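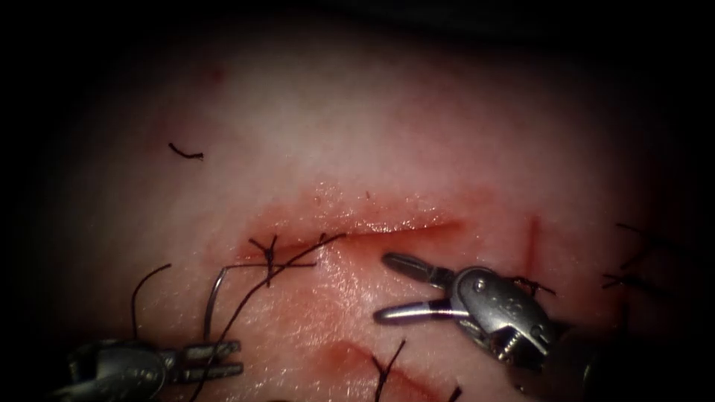

# Fils de suture : Coughlan modifie l'étiquetage de ses boîtes à partir de septembre

Le fabricant de consommables chirurgicaux Coughlan appliquera en septembre un nouvel étiquetage à l'ensemble de ses fils non résorbables. La modification porte sur le conditionnement secondaire (boîte de distribution) et sur le sachet individuel. La composition des fils, les aiguilles serties et le procédé de stérilisation restent inchangés.

Le diamètre, jusqu'ici exprimé uniquement selon la notation à zéros (2-0, 3-0, 4-0), sera accompagné de la valeur décimale en caractères de même corps. La longueur du brin passe de la face arrière à la face avant. Le numéro de lot et la date de péremption sont regroupés dans un seul code bidimensionnel, doublé d'une mention en clair sur le rabat.

## Références concernées

La note technique adressée aux établissements recense 27 références, dont 18 fils tressés noirs et 9 monofilaments. Parmi elles, 11 changent également de code article. Les pharmacies à usage intérieur devront créer les nouveaux codes avant la première livraison ; les anciens seront désactivés dans le catalogue électronique à l'épuisement du stock.

Le distributeur Prostton, qui assure la logistique depuis son dépôt de Murnenov, livrera les deux versions pendant une période de transition de deux mois. Une même commande pourra donc contenir des boîtes d'ancien et de nouveau modèle, mais les deux étiquetages ne seront pas mélangés à l'intérieur d'un même carton.

« Le double affichage du calibre était demandé par les blocs opératoires qui s'approvisionnent auprès de plusieurs fabricants », indique Zanele Naidoo, responsable des affaires réglementaires chez Coughlan. Selon elle, la lecture du seul nombre de zéros restait une source d'erreur au moment du réassort des chariots.

## Compatibilité des lecteurs

Les lecteurs optiques limités aux codes linéaires ne pourront pas exploiter le nouveau marquage. L'éditeur Aditz, dont le logiciel de gestion de stock est utilisé par une partie des clients de Prostton, diffusera une mise à jour de sa table de correspondance. Malachy Moriarty, chef de produit, précise que l'import s'effectue sans interruption du service, sous réserve que l'inventaire en cours soit clôturé.

Les boîtes déjà en rayon restent utilisables jusqu'à leur date de péremption. Aucun retour n'est prévu. Les demandes de spécimens d'étiquettes pour le paramétrage des lecteurs sont à adresser au service clients de Prostton, en indiquant le code établissement et la liste des références suivies.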